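Skemik Processor Seating – teleoperated demonstrations
Data card and README, release 2

Demonstrations of a robot arm working with a processor chip and a fixture board, driven by remote control. Wrist view plus joint logs.

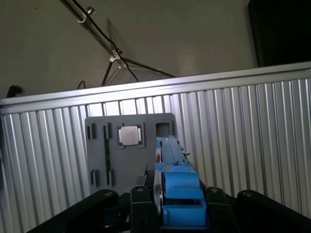
A reader at Petcombe wrote in after the first release to say that the success labels were too generous: a chip resting on the lip of the pocket had been marked the same as a chip lying flat in it, and a policy trained on those labels learned to let go early. The request was for a separate label for "released but not flat". We agreed, went back through every episode, and the new label is in this release. Anyone who trained on release 1 should pull the labels again. The video and joint files have not changed.

Summary

Episodes: 1568
Held out for testing: 200
Operators: 2
Robot: single arm, parallel gripper with blue plastic fingers
Control: leader arm, moved by hand, with the follower arm copying it
Typical episode length: roughly 40 seconds
Maintained by: the Skemik project at Flirari

Task

The fixture board is a flat dark gray plate with a square pocket for the chip and several slots. It is mounted against a ribbed aluminum panel. Each episode is one of two tasks:

place – the episode starts with the chip in the gripper and the operator seats it in the pocket
remove – the episode starts with the chip in the pocket and the operator lifts it clear of the plate

The slots and the square opening in the plate are not used in either task. They belong to other parts of the Seidel task set, which shares the same board. The chip has no power or data connection at any time, and electrical contact is not measured.

How the demonstrations were made

The operator sat beside the follower arm and moved the leader arm by hand. Gripper opening was set with a trigger on the leader. There is no force feedback, so operators judged contact by eye and by the lag between the two arms. Both had a day of practice before recording, and practice runs are not included.

Operators were told to approach slowly, to pause before contact, and to keep going after a small mistake. Recoveries are left in on purpose. If the chip was dropped away from the board, the episode was stopped and labeled "dropped" – 118 episodes carry that label. They are in the training split only and can be filtered out.

Files

episodes/ – one folder per episode
episodes/*/wrist.mp4 – wrist camera video
episodes/*/joints.csv – leader and follower joint positions, gripper opening, timestamps
episodes/*/meta.json – task, operator code, label
splits/ – lists of episode names for training and test
labels_v1.csv – the old labels, kept for comparison

Timestamps are in seconds from the start of the episode. Joint angles are in radians. Gripper opening runs from 0 (closed) to 1 (open) and is not calibrated to a distance.

Labels

flat – chip fully seated at the end of the episode
released_not_flat – chip let go in or on the pocket but tilted or raised
removed – chip clear of the plate and still held
dropped – see the section on demonstrations
timeout – operator ran out of time

Known problems

Lighting is uneven. The aluminum panel catches light in bright stripes, and the lower corners of the wrist view are often in deep shadow. Color jitter in training helps a little.

Leader and follower logs drift apart by a few milliseconds over the longer episodes. Use the follower clock as the reference.

Episodes recorded in February use a slightly different gripper zero. The offset is stored in meta.json under grip_zero and needs to be subtracted before use.

Only one chip and one board were used. We would not expect a policy trained on this set alone to work with other pocket sizes.

Changes in release 2

Added released_not_flat
Relabeled all episodes
Added grip_zero to the metadata
Fixed swapped operator codes in the test split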